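Work and Automation, Unit 4
The bench at Grerkau: who teaches the gripper, and what happens to their day

Reading for this unit: the Ladach interviews, part 2 (bring your marked-up copy). Skim the pay scale handout from April if you missed that class.

Where we left off

Last time we talked about automation as something that arrives in a building fully formed. A truck pulls up, a machine gets bolted down, people are moved. That story fits the Cetik packing line pretty well. It fits Grerkau hardly at all, and I think Grerkau is the more exciting case, so we're giving it the whole session!

Grerkau checks and repacks small electrical goods sent back by stores: chargers, lamps, power strips. It's fiddly work. Every item comes out of its box a little differently, and for years that was the reason given for leaving the job entirely to people. Then the company started having its own bench workers teach the task by hand. They hold a gripper tool with a camera on it, do the job with that, and the recordings go into training the arm.

What the work looks like

Think for a minute about how you pick up something with a plug or connector on it. You probably never decide where to put your fingers. A bench worker with a two-finger gripper has to decide, every single time: close on the body, or go in at the end where the connector sticks out? Do you line up along the strip or across it? Su-chen Liao told the interviewers that her first week with the tool made her feel like a beginner at a job she'd done for 14 years. By the second month she was the one other people came to with questions. (Look at page 9, where she talks about slowing down her wrist. It's a wonderful passage.)

On the bench, the job comes down to small distances: a white power strip on a pale tabletop, one black finger right up at the connector end and the other standing well off to the side, with a wide gap still to close. 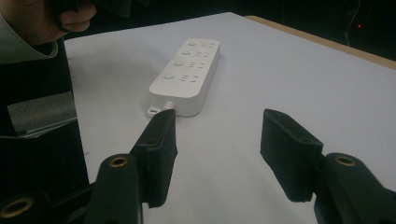
What changes for the people

Some things to hold on to from the interviews:

1. The pace. The old target was 432 items a shift per bench. Workers on the gripper tool have a target of 80 recordings, and a recording with a fumble in it still counts as long as it's labeled. Pin-yu Kwan says this was the hardest thing to get used to – being paid to leave the mistakes in.

2. The talk. Repacking was quiet, heads-down work. Teaching sessions are noisy. People argue over which grip is the better one, and those arguments get written down in what the shop calls the Mollah book, a shared binder kept by the sink. I love this detail. Knowledge that used to live in somebody's hands now has page numbers.

3. The body. Fewer sore thumbs, more sore forearms. Kam-wah Liu asked for shorter turns with the tool and got them, but only after the second request.

4. The worry. Yao-tsung Poon puts it plainly: "I'm good at this, so I'm showing it how to be good at this. Then what?" Management has promised new bench jobs running and correcting the arm. The promise covers current staff. It says nothing about the temps, and Chia-jung Kwan, who came in as a temp, noticed that right away.

A term you'll need

Tacit knowledge: what you can do but can't easily put into words. Watch how the term shifts once the doing can be recorded. Does the worker still own it? Should there be extra pay for it? Grerkau pays a flat hourly bonus for tool time, and the interviewees split on whether that's fair.

For discussion

Pair up and pick one of the four changes. Find two people in the interviews who would disagree about it and write out their disagreement, half a page, in their own kind of language. We'll read a few out loud.

Next unit: we follow the arm onto the evening shift, starting at 6 p.m., and meet the people who correct it.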